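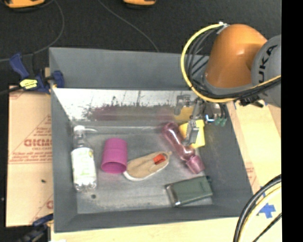
Gray bin with mixed contents, including a labeled clear bottle, a magenta cup and a translucent pink bottle.

Braltier Open Bin, Large, Gray

Product line: Braltier Sorting and Holding
Supplied by: Girex
Item status: Stocked
Page revised: December 10, 2018

Overview

The Braltier Open Bin is a rectangular, open-top container for holding loose items of mixed shape during sorting, returns handling, lost property processing and pick work. The large size has high sides on all four edges and a flat floor. It is intended for stationary use on a stand or bench. It is not a tote and should not be lifted by the rim when loaded.

The outside of the panels has a matte gray finish. The inner surfaces are bare metal and are expected to mark in service. Scratches and scrapes on the floor and inner back surface do not affect load rating and are not covered under the finish warranty.

Dimensions and ratings

Inside length: 1000 mm
Inside width: 900 mm
Floor: flat, single sheet, no drain
Corner joints: welded full height
Lid: none (see Accessories)
Label holder: none fitted, adhesive type available
Inside dimensions are measured at floor level. Allow for the outer panels when planning a row of bins on a shared bench.

Suitable contents

The bin is sized for everyday household and retail items laid in a single layer. Bottles, cups, soft shoes, small cartons and flat packs can be placed in any direction. Tapered items such as drinking cups tend to settle on their sides and may roll in a short arc until they meet another item. Where this matters, put a soft item next to them. A slipper or a folded cloth is enough.

Clear and translucent bottles can be harder to pick out against a bare metal floor than solid colors are. A printed wrap label helps. For contents that are mostly clear, the Keno dark floor mat is recommended. Strongly colored items will show as soft patches of color on the inner surfaces, especially where the metal is still bright. Operators doing visual checks should look at the item and disregard the patch on the wall behind it.

Liquids must be capped. The floor is not sealed at the corner joints and the bin must not be used as a drip tray or wash basin. Remove leaking bottles at once and dry the floor before reloading.

Do not use for:
Loose powders or granules
Hot parts
Unpackaged food
Sharp offcuts without a liner
Batteries removed from their housings

Finish options

Standard: matte gray outer, bare metal inner. Part suffix G.
Dulled inner: same outer, inner surfaces brushed before assembly to cut glare. Part suffix GD. Made to order.
Lined: same outer, gray felt on the inner walls only. Part suffix GL. Not for use with wet items.

The standard finish reflects overhead lighting along the upper part of the inner walls. If the bin sits directly below a lamp, order suffix GD or move the lamp so that it does not point straight down the wall. A diffuser over the lamp gives a similar result at lower cost.

The brushed finish is applied by hand and the grain varies from bin to bin. Matched sets can be requested at the time of order but cannot be guaranteed on later additions.

Installation

1. Set the bin on a level surface that supports the full floor area. Two rails are not sufficient.
2. Leave hand clearance on at least two sides.
3. Fix the base with the four clips provided. Tighten by hand only.
4. Check that the floor does not flex when pressed at the center. If it does, shim the bench, not the bin.
5. Wipe the inner surfaces with a dry cloth to remove shipping film residue.

The Shukla bench stand accepts this bin without adapters. On older stands with round locating pins, the clips must be turned outward and the pin caps removed. Pin caps are not supplied as spares.

Loading

Keep contents in one layer where items have to be identified or removed singly. Heavy items go on the floor first and are never dropped in over the side. The bin will hold a deeper load, but soft items at the bottom will deform and lids and flared caps can catch on each other when pulled free.

Items with a flat face can lean against the wall. Items lying across each other should be separated before a count is taken - partly covered flat items are the most common cause of a short count.

Cleaning and care

Dry wipe after each shift. For adhesive residue from bottle labels, use a plastic scraper and warm soapy water, then dry. Do not use wire wool on the floor. It leaves fine marks in a crossing pattern that hold dirt and are more visible than normal wear.

Small dark spots on the floor should be wiped first to see whether they lift. Spots that stay are usually surface marks and can be left. A spot that feels rough or raised should be rubbed down with a fine pad and checked again at the next cleaning.

Inspect the corner joints every 2000 operating hours, or once a year in October if hours are not logged. Replace the bin if a weld has opened or if the floor has bowed enough to rock on a flat bench.

Accessories

Keno dark floor mat, cut to size, non-slip underside
Keno divider, straight, friction fit
Braltier lid, two-part, lift-off
Braltier label holder, adhesive, landscape
Spare base clips, set of four

Dividers are held by pressure against the inner walls and will scratch bare metal when moved. They are not compatible with the felt lining. The lid fits suffixes G and GD only and does not lock.

Packing and delivery

Bins ship singly in a carton with corner protectors, or on a pallet at 32 units, nested with paper interleaves. Nested bins must be lifted straight up. Twisting them apart scrapes the inner surface of the lower bin, and marks made this way are treated as handling damage by the receiver.

Standard finish is shipped from stock. Suffixes GD and GL are made after order and cannot be returned unless faulty. Report transit damage to Girex with the carton label and the pallet number. Keep the carton until the claim is closed.

Related items

Braltier Open Bin, Small, Gray
Braltier Open Bin, Large, White
Shukla bench stand, fixed height
Shukla bench stand, adjustable height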